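Folding trousers on the bed, revised method

Posted 15/01/2024

In November I wrote up the shelf depths in the bedroom cupboard at Iltusthorpe and promised a follow-up on folding. It has taken longer than planned, mainly because I changed the method twice.

The constraint is the shelf. The Drelham unit has a usable width of 900 mm, which I divide into three columns. Allowing for the uprights, that leaves enough for a folded pair of trousers laid sideways, with a little clearance for fingers. The old fold, in thirds from the hem, came out too long and the front edge curled over the lip.

The bed is the folding surface. I tried the desk, but it is too narrow for a full leg length. The patchwork-print bedspread stays on. Its printed panels give straight lines to work against, and the mock stitching between them is good enough for squaring up a leg. The print is busy, so plain colours are easier to judge on it than patterned ones.

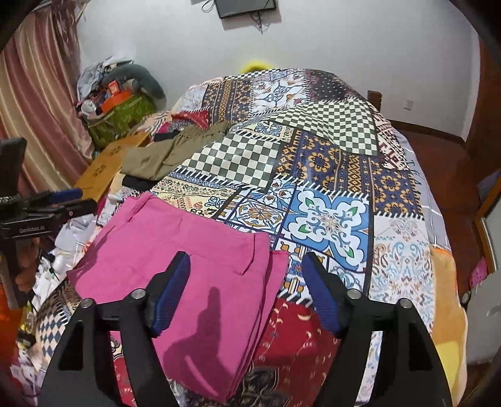

Lay one leg on top of the other first and get the waistband flat before anything else. Belt loops are the usual source of trouble. If one is caught underneath, it makes a ridge that carries through every layer above it. I run a thumb along the waistband and pull the loops straight. Then the legs come up towards the waist, once for heavy cloth and twice for thin.

Stacking order matters more than I expected. I had been sorting by colour, which looks tidy but puts slippery fabrics next to each other. The present rule is wide folds at the bottom and the most regular rectangle on top. Dark things tend to go low in my piles, simply from being the bulkier ones. The pink pair goes on last, belt loops at the far edge — I can then find the waistband without lifting the pile.

I don't true up the sides at this stage. An olive or black edge sticking out by a finger's width is corrected at the shelf, where there is an upright to push against. Doing it on the bed means doing it twice.

Anything not yet folded stays along the left side of the bed. It is the side further from the cupboard, so it keeps the carrying route clear.
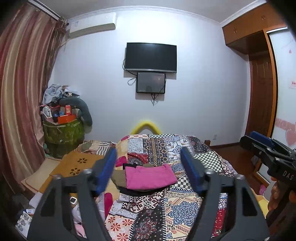 Timings and what is left

A full session now takes 30 minutes, including the walk to the cupboard. The Arkonora boxes on the top shelf are still unsorted. They hold winter things and will need a different fold — probably a roll. The Dixit dividers I ordered are 18 mm too tall for the lower shelf and are going back.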